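Sharing a Desk With a Robot

At Plallent, the rules for working near the robots fit on one sheet. Yao-tsung Man wrote the first version in June, with 16 points. Now there are nine, and people really read them.

The most discussed is rule five: when the hand holds a tool, a person must stay seated on the other side of the desk and keep both arms out of its reach.

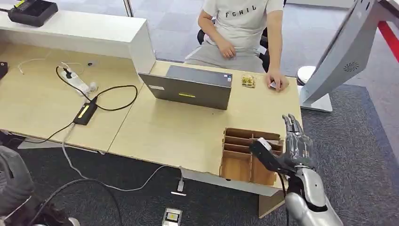
The robot hand holds a tool over a cardboard organizer while a person sits across the desk.

Cables have their own rule — they must be checked before each session. “A cable is a small thing, but it can stop the whole day,” says Man.

The Tudport office wants to add two more points, both about who may restart the arm after a stop.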